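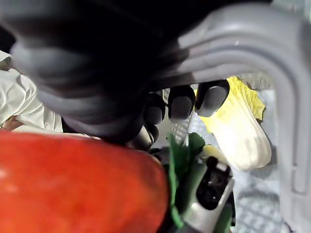 4. Entering the precinct results in Politis

Start only after the polls in your precinct are closed.

1. Sign in with your clerk number and choose "Primary, Pirkavdale".
2. Select the party. Each party has its own result sheet.
3. Type the votes for each candidate from the signed paper tally. Do not use commas: write 2000, not 2,000.
4. Press Check. The sum must be the same as the ballots counted.
5. Press Send and print the receipt.

Note: A candidate who left the race after the ballots were printed stays on the sheet. Enter the votes for this person in the normal way.

Caution: After Send you cannot change the sheet. For a correction, call Asabe Wike at the county desk and keep the paper tally with you.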